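Pleten: barking records from a boarding kennel

README

Pleten is a small collection of barking records from the kennel at Gandby, where dogs stay while the owners are on holiday. It contains 370 nights. We made it because we wanted to know which dogs become calm after the first evening, and we could not find open data about this.
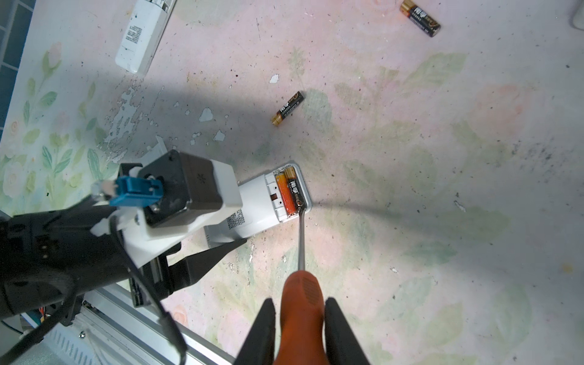
Screwdriver at the open battery compartment.

What is in the files

nights.csv has one row for each dog and night. The columns are dog_id, age_years, coat_colour, run_number, first_stay (yes or no) and bark_minutes. A minute is counted if the dog barked in it at least one time.

dogs.csv has the behaviour notes from the arrival form. The owners wrote these themselves, so the spelling is very different from one form to the next.
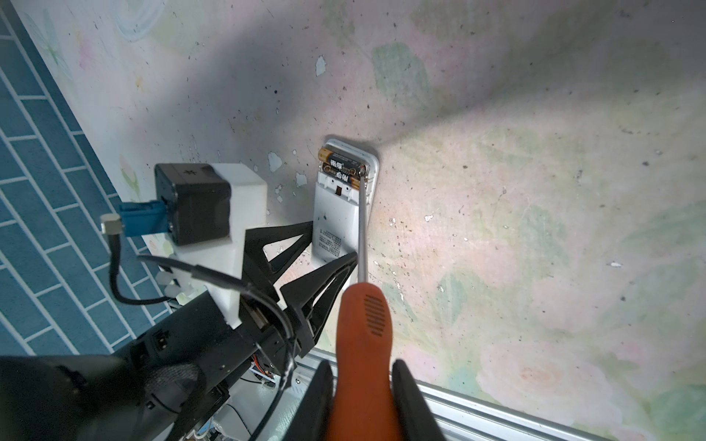

Both files use commas and UTF-8. Empty cells mean that the value was not written down, and they do not mean zero. Please be careful with this when you calculate an average.

How it was recorded

The staff listened from 8 in the evening until midnight and marked a paper sheet, which was later typed in at the Vuvport office. Each sheet was typed two times and the differences were corrected by hand.

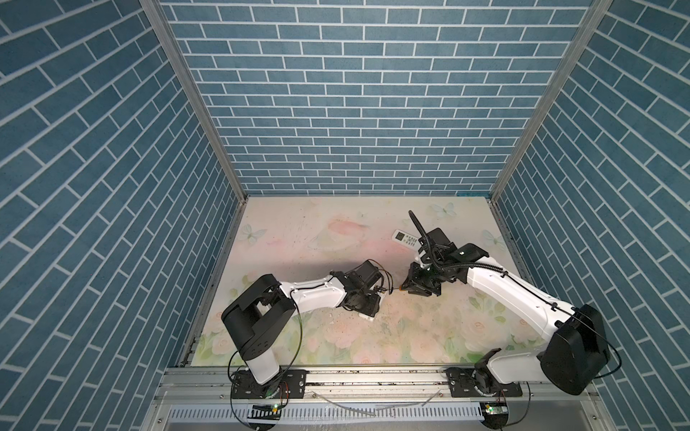

Run 4 is next to the gate, and dogs there bark more when a car arrives. We kept these rows, but you may wish to leave them out.

Known problems

- Puppies under six months are not included.
- In March the sheets for the small runs were lost.
- Two dogs from one family sometimes shared a run, and their minutes cannot be separated.

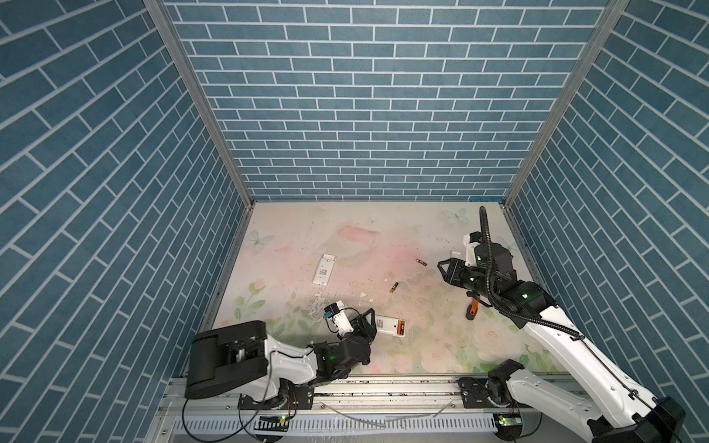
Licence and citation

You may use the data for any purpose if you name the source: Azevedo, Pleten barking records, version 2. Corrections are welcome in the issue tracker.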